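Why Does an Orange Squirt You in the Eye?

You dig your thumb into an orange, and the orange fights back. A tiny spray hits you in the face, your eye stings, and the whole room suddenly smells like furniture polish. You did nothing wrong. You were only planning to eat it.

So what just happened?

Most people guess that it was juice. Sometimes it is, if your thumb goes in too deep. But the fine, smelly mist comes from the peel, and it is made of oil. Look closely at the skin of an orange and you will see that it is covered in little dimples, like a golf ball that didn't try very hard. Under that bumpy surface are hundreds of small round pockets called oil glands. Each one is packed full. When you bend the peel, the outside stretches, the pocket gets squeezed, and the oil shoots out through the thin skin on top.

It shoots out very fast. The jets are thinner than a hair, and they break up into droplets before you can say "ow."

What does the orange get out of this?

An orange can't run away, and it can't bite. For a plant, that leaves chemistry. The main oil in the peel is called limonene (say it LIM-uh-neen). People think it smells wonderful and put it in soap. Many insects think it smells like a very good reason to be somewhere else. A bug that chews into the peel gets a mouthful of the stuff, which is a poor start to lunch.

The inside of the fruit works the other way. It is sweet, because the tree would like an animal to eat it and carry the seeds off to a new place. The tree has not been told about your kitchen trash can.

Peel, pith and the stringy bits

The colored part of the peel has a fancy name, the flavedo. The white spongy layer underneath is the albedo, although everyone who has ever had it stuck under a fingernail calls it pith. Pith works like padding. It's why an orange can fall off a table and roll away looking pleased with itself, while a peach that tries the same trick needs a moment to lie down.

Mandarins have thinner pith, and it often comes loose from the fruit, so they are much easier to peel. Small hands and impatient people have been grateful for this for a very long time. Farmers in China were growing citrus well over 2,000 years ago, and not one of them had a lunch box. 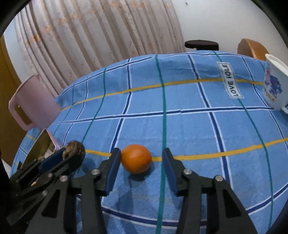
A small orange citrus fruit with a dimpled peel.

Try it yourself

You will need an orange, a plate, a balloon and a grown-up who doesn't mind a bang.

Blow up the balloon and tie it. Cut off a piece of peel the size of a large coin. Hold it near the balloon with the colored side facing out, and bend it in half so the oil sprays onto the rubber. Keep your face back, and keep the peel away from candles, as the oil can catch fire.

Many balloons pop right away. Limonene is good at softening rubber, and a stretched balloon has no strength to spare. If yours just sits there, try a different brand. When Nuno Henriques tested this for us, he got through 32 balloons, which was several more than the job required.

Wash your hands afterward, and do it before you rub your eyes. You'll only forget once.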